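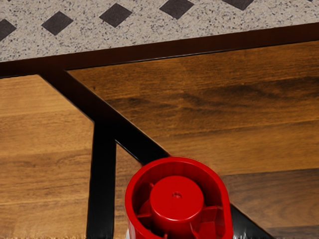

Speckled floor with dark diamond tiles

Catalytic converter thefts, Brorside lot

dekker_ave_dad
Police say they recovered 100 converters from a storage unit in Ermont. Sounds great. How many went back to anyone?

5 comments | 4 shares

mossback
They're evidence until the trial. What did you expect?
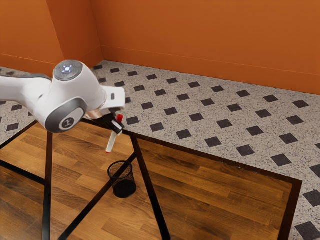 RE: Getden cameras

dekker_ave_dad
I expected a case number that goes somewhere. I called twice in August and got voicemail. Meanwhile the city spent $3000 on Getden cameras for the lot and the plates come out as a blur at night.

tollhouse9
Disagree. My neighbor's footage is how they got the truck. One bad angle doesn't make the whole thing a waste.

mossback
Got the truck, sure. Was anyone charged? The release only says "persons of interest."

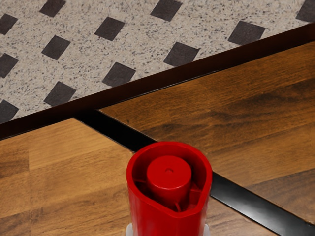 Page 4

tollhouse9
Charges take time. You two want it wrapped up by dinner.

dekker_ave_dad
I want them to say who ran the unit. Until then it's a press release.

Share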